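Mesamska Council Speeches: data card

Version 2, 9 Feb 2022
Maintained by Firdevs Yaman

What is this

Mesamska Council Speeches is a collection of texts from the town council of Lerkalitz. It contains 1,418 speeches, taken from the written minutes of 183 meetings. Each speech is joined with the name of the speaker, the party group at that moment, the agenda item, and the result of the vote if there was a vote.

I started it because I wanted to know how often the council members answer the question they were asked. For this I needed the speeches in a form which a computer can read, and the council publishes only scanned pages. Other people then asked me for the files, so I cleaned them and wrote this card.

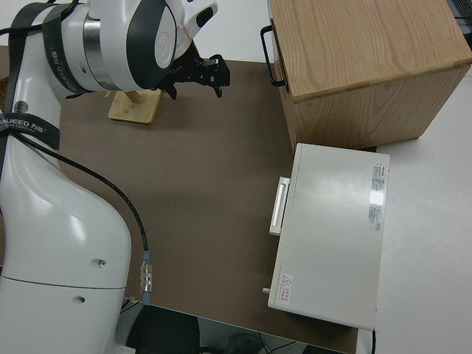
The minutes are not a word-for-word record. The clerk writes down what was said in full sentences, but removes repetitions and most interruptions. Please keep this in mind if you study style or politeness. For the question who supported which motion, the minutes are reliable - the votes are read aloud and confirmed at the next meeting.

Files

speeches.csv - one row per speech
meetings.csv - one row per meeting, with the date and the type (ordinary or extraordinary)
votes.csv - one row per vote, with the numbers for, against and abstained
groups.csv - changes of party group during the term
codebook.txt - the topic codes with short definitions

All files are in UTF-8, separated by commas, with a header row. Empty cells mean that the information is missing in the minutes. A zero is a real zero.
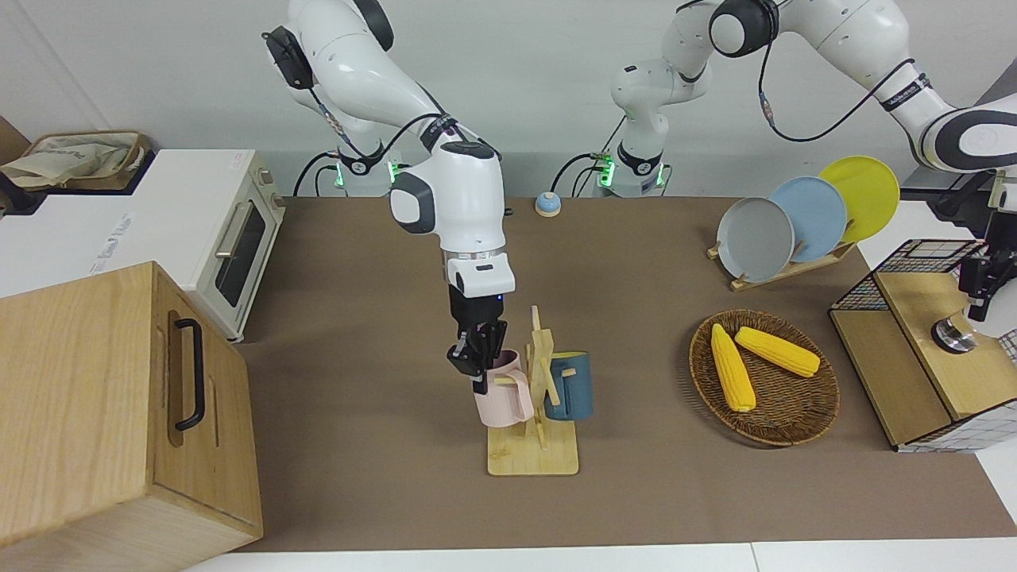
Two robot arms at a brown tabletop, one gripper beside a pale pink mug.

Columns in speeches.csv

speech_id: a number, unique in the whole collection
meeting_id: connects to meetings.csv
speaker: family name and first letter, as in the minutes
group: party group on the day of the meeting
item: number of the agenda item
topic: one code from the codebook
text: the speech, at most 3,000 characters
cut: yes or no, tells if the text was longer and had to be shortened

The long speeches are mostly budget speeches. If you need them complete, write to me and I will send the longer version. In the next version I hope to remove this limit.

How the texts were prepared

The scanned pages were read with Driso, a small script for text recognition which is in the tools folder. After this I corrected the names by hand against the official list of members. The other words were corrected only when the error changed the meaning, so you will still find some strange letters, especially in the older minutes where the paper was thin.

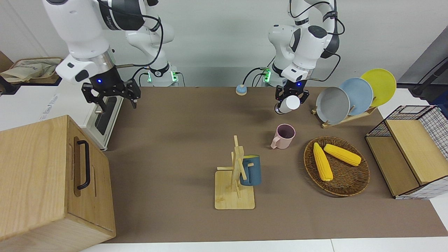 The topic codes follow the Thiele scheme, with two changes. "Roads" and "parking" are separate codes here, because in Lerkalitz these are almost two different political fights. "Culture" includes the library. I coded all speeches myself, so there is no second opinion on them. A second coder would be very welcome.

Known problems

Two members have the same family name and the same first letter. In the July meetings the clerk did not write which of them was speaking. These rows have the value "unclear" in the speaker column.

Closed sessions are not included.

When a member left a group in the middle of a meeting, the group column shows the old group until the end of that meeting.
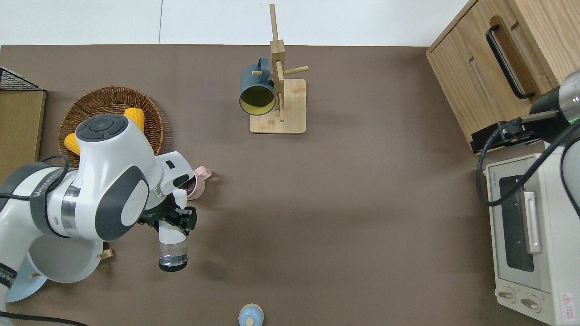
Changes from version 1

- votes.csv now has the abstentions
- wrong dates in meetings.csv corrected
- the cut column is new

License and contact

You may use and share the files if you name the source. Please report errors with the speech_id, and if possible the page of the minutes. I answer slowly in the weeks before an election, but I read all messages.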